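The Ripening Log

The log began as a sheet of graph paper taped inside the pantry door. Column one was the date received. Column two was the weight in grams. Column three was firmness, on a scale Weidong Deng had devised himself, where 1 was a billiard ball and 5 was a mistake. Column four was the stem.

He had rented the upstairs rooms in Vondcombe from Etenesh Ayele for two years before she asked him what the fourth column meant.

"Whether the stem is attached," he said. "With the stem on, the top is closed. With it off, the flesh underneath is open to air and goes brown from that point down."

"And you write this for every avocado."

"For every avocado I pay for."

She read down the page. The entries were in pencil, in block capitals. Beside one of them he had written DISCARDED, and beside another, SEE OVER. She lifted the tape and looked at the back. The note there ran to three paragraphs and concerned a brown paper bag.

The kitchen was shared. It had one window, facing north, and a counter that sloped toward the sink at a grade Weidong had measured with a marble and a ruler. Round fruit could not be left on it. He kept his on a folded dish towel at the high end, stem upward, with a gap between each one and the next. Etenesh kept onions in a bowl and did not know how many there were.

In the spring her sister sent a crate from Drillotport. It came by the afternoon bus and weighed more than she could lift, so Weidong carried it in, set it on the floor, and pried off the lid with a butter knife. The crate was full of avocados, laid in straw.

"Take what you want," Etenesh said.

He fetched the scale.

It took him until supper. She cooked around him. He took each fruit out of the straw, brushed it off, placed it on the pan, waited for the needle to settle, and called out the number, and after the first few she understood that she was supposed to write it down. She wiped her hands and found the pencil. Weight, firmness, stem. Weight, firmness, stem. The largest he had entered before was far smaller than the one he lifted out of the bottom corner with both hands.

"One thousand one hundred twenty-five," he said.

"Is that a good number?"

"It may be the scale."

He took it off, zeroed the needle, and weighed a bag of sugar, which read correctly. He put the avocado back. 1125.

"Firmness one," he said. "Stem attached."

She wrote it. She noticed that her numerals were larger than his and that they leaned.

They ate lentils at the end of the table, the crate between their feet. He explained the effect of temperature. A cold pantry slowed ripening and a warm shelf hurried it, and if the fruit were divided between the two it would not all come due at once. She said that at home her mother had simply called the neighbors in. He thought about this while he finished his bread.

"How many neighbors?" he asked.

"All of them."

The next morning there was a new column on the graph paper. It was narrow, ruled in at the right margin, and headed TO. By the end of the week it had filled most of the way down. XIUYING LIANG, BAKERY. BOYANG MENG. BUS DRIVER. In two places the handwriting was Etenesh's.

The large one stayed on the towel. Weidong turned it a quarter each morning and pressed it near the top with his thumb, lightly, the same spot each time. One. One. One. On the eighth day he stood over it longer than usual and then called down the stairs.

"Two," he said, when she came. "Possibly two."

She pressed it. She pressed it again lower down, where he had asked her not to.

"Two," she said, and he handed her the pencil.

He had left the last column of that row blank. She looked at it for a moment, then wrote US, in capitals, small enough to fit, and went to put the water on for coffee.

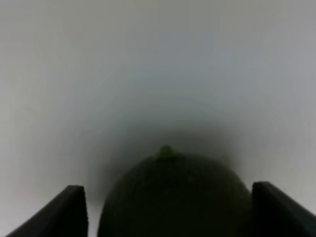

Dark skin, stem attached.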